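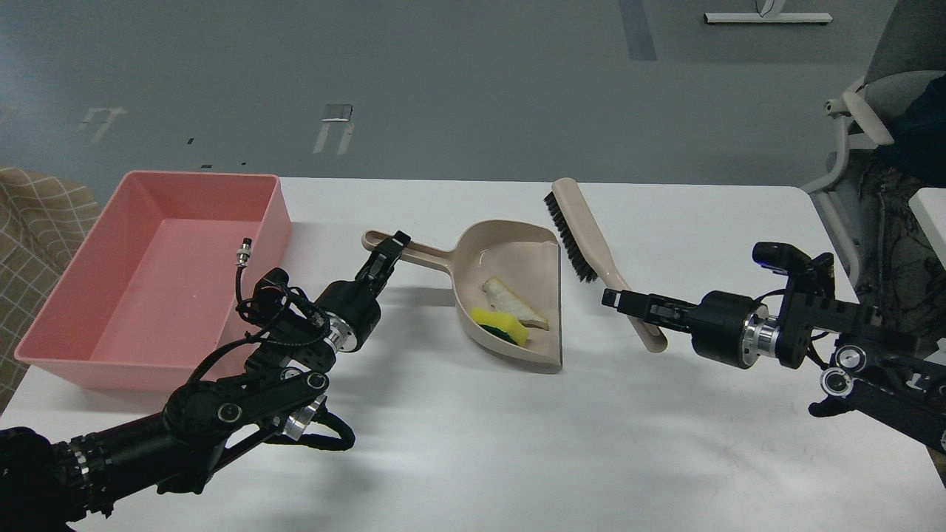
*Folie 1: Zelle 2 im Versuchsraum Florkau. Linker Greifer am Stiel der Kehrschaufel, rechter Greifer am Griff des Handbesens.*

**Sprechzettel zum Vortrag «Einrichtung und Instandhaltung der Zweiarmzelle», Stand 15.6.23**

**Zu Folie 1 (Einstieg)**

- Begrüßung, Hinweis auf die ausliegenden Wartungsblätter.
- Gegenstand des Vortrags ist allein die Zelle am weißen Tisch. Die Anlage in Grostov wird im zweiten Teil der Veranstaltung behandelt.
- Aufgabe der Zelle: Gegenstände mit Schaufel und Handbesen aufnehmen und in die rosafarbene Wanne links auf dem Tisch überführen. In der Schaufel liegen hier eine Scheibe Weißbrot und ein Küchenschwamm. Beide Teile gehören zum festgelegten Prüfsatz.
- Auf die unterschiedliche Greiferstellung hinweisen: Links ist der Greifer um den Stiel geschlossen, rechts liegen die Finger geöffnet um den Griff. Auf diesen Unterschied kommen wir bei der Justage zurück.

**Zu Folie 2 (Aufstellung)**

Der Tisch ist das Bezugssystem der Zelle. Wird er verschoben, verlieren sämtliche eingelernten Positionen ihre Gültigkeit. Vor jeder Inbetriebnahme wird daher der Abstand zwischen Tischkante und linkem Armfuß gemessen. Der Sollwert beträgt 562 mm, die zulässige Abweichung 2 mm. Liegt der Messwert außerhalb, ist der Tisch auszurichten und die Messung zu wiederholen. Eine Korrektur allein in der Software ist nicht gestattet.

Die Wanne steht links, mit der Öffnung nach oben. Sie wird vor Beginn eines Durchgangs geleert.

*(Rückfrage aus dem Vortermin: Markierungen auf der Tischplatte sind nicht vorgesehen. Die Lage der Wanne wird mit der Schablone geprüft, die Schablone anschließend entfernt.)*

**Zu Folie 3 (Greifer und Justage)**

- Nullpunkt beider Greifer im stromlosen Zustand prüfen, danach Referenzfahrt.
- Fingerflächen mit trockenem, fusselfreiem Tuch reinigen. Lösungsmittel greifen die Beläge an.
- Kehrschaufel nahe am Stielende fassen. Bei einem Griffpunkt näher am Schaufelblatt stößt das Handgelenk beim Entleeren an den Wannenrand.
- Handbesen: erst die Höhe einstellen, dann den Greifer schließen. Wird in umgekehrter Reihenfolge gearbeitet, verdreht sich der Griff zwischen den Fingern.
- Die vordere Lippe der Schaufel muss auf der Tischplatte aufliegen. Kontrolle durch Sichtprüfung von der Seite.

**Zu Folie 4 (Leitungen und Kamera)**

Die Leitungen am linken Arm sind die häufigste Ursache für Stillstände. Im Störungsbuch sind seit Dezember sieben Einträge dazu verzeichnet. Geprüft werden die Spiralleitung auf freien Lauf über den gesamten Schwenkbereich sowie alle Steckverbinder am Handgelenk auf festen Sitz. Beschädigte Leitungen werden getauscht. Ein Umwickeln mit Isolierband gilt nicht als Reparatur.

Das Kameramodul sitzt oben auf dem rechten Handgelenk. Nach jedem Ausbau ist die Kalibrierung zu wiederholen. Ersatzhalter werden über Karabulut bezogen, die Bestellung erfolgt ausschließlich durch die Werkstattleitung.

**Zu Folie 5 (Prüfintervalle)**

- Vor Schichtbeginn: Abstandsmaß, Leitungen, Fingerflächen.
- Nach rund 719 Durchgängen: Gelenkspiel beider Arme, Sitz der Kamera, Verschleiß der Besenborsten.
- Alle Werte werden in Wavero eingetragen. Papierprotokolle dienen nur als Zwischenablage und werden nach der Übertragung vernichtet.

Fragen zur Freigabe nach Reparaturen bitte sammeln und an den Schluss stellen. Danach Überleitung zum Beitrag über die Anlage in Grostov.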